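Standon throws out its shared kitchen gear every September. The landlord clears the cupboards, and 19 households start over with new pans. I have lived here six years and I think the habit is a bad one.

Most of what goes in the dumpster still works. A pan with a loose handle needs a screw.

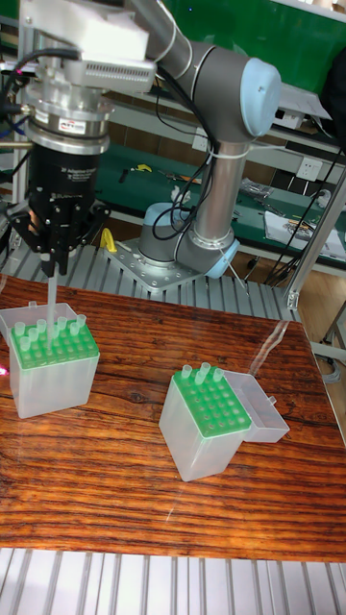 Would repair cost more than buying new?
Sometimes it would, for the cheapest things, but a town that only buys the cheapest things pays for them every year.

My neighbor Hildegard Hinrichs mends toasters in her garage on Rinow Street. She charges for the part and nothing else.
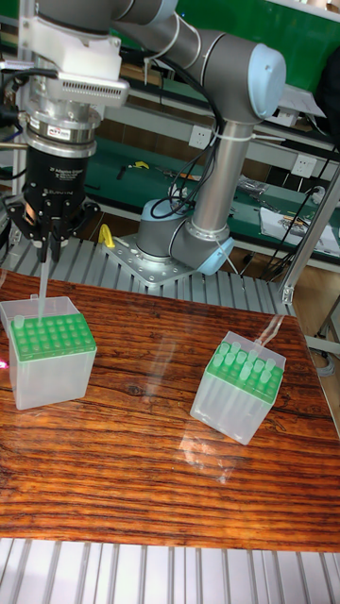 Gray arm with light blue joint caps, holding a clear pipette tip.

The town spent roughly 3,000 dollars last year hauling bulky trash from our block alone. A repair bench at the library would cost 500 to set up – I asked. 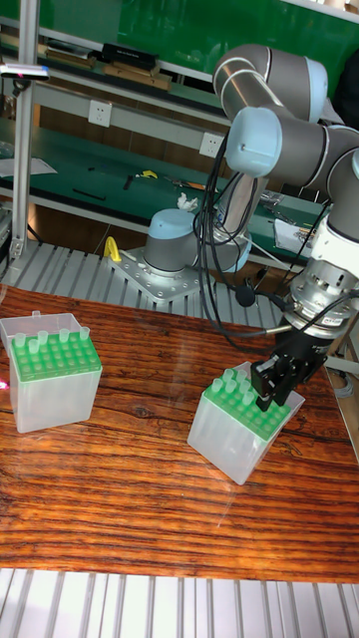
Brock Lemieux wrote in this paper that people don't want old things. I think they don't want broken things. Those are different complaints, and the second can be fixed with a bench and a free Saturday. 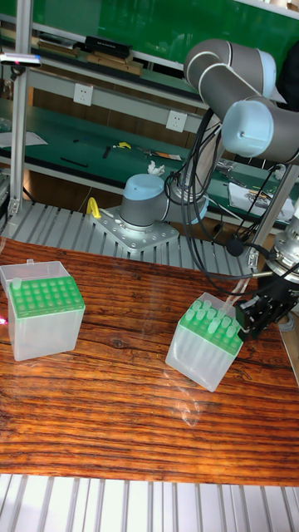
Sorting is the dull part of any repair bench, and it matters most. Screws, fuses and knobs get lost unless each has a place. A rack like the green one on the left, a grid of round holes with most of them empty, would suit fuses well. Keep the lid on a hinge, too. I would give the bench one year at the library and then let the town vote on it.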